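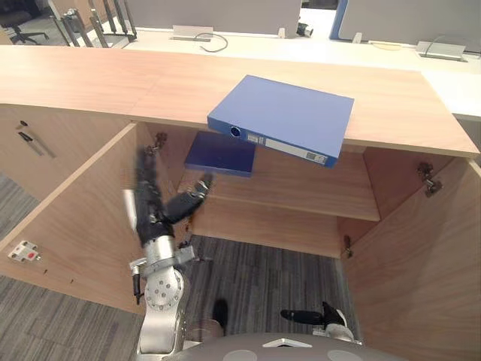 I have never believed in the paperless office, and after a winter of hearing about one at Wollari I believe in it even less. The records room was meant to be done by February. Ernő Magyar's plan gave every binder a place in a cabinet and every cabinet a list on the door, and I said at the time that the list would be out of date before the tape dried. Take the light wood cabinet, doors wide open: a blue ring binder with two small white labels on its spine, and a darker navy one lying flat on the shelf. Lying flat is how it starts. Binders are supposed to stand up so you can read the spine, and once one goes down the next gets put on top of it.

I am told the labels are the clever part. Perhaps. The old Graltov system had labels too -- 700 of them, printed in one go -- and we still spent 11 working days looking for the Lakatos invoices. They were in a binder marked "Misc".

Aslı Gökçe likes the cabinets and says the single shelf stops people overfilling them. I'd say it gives you half a cabinet of air and a good view of the carpet. She has asked me to come back in 20 weeks and eat my words. I will certainly come back.

More pictures will be added when there is something finished to show.

12 shares | 3 comments

Recent galleries
The post room before the shelves
Gemomley stationery cupboard, part 19
Chairs we were promised

Contact | Back to top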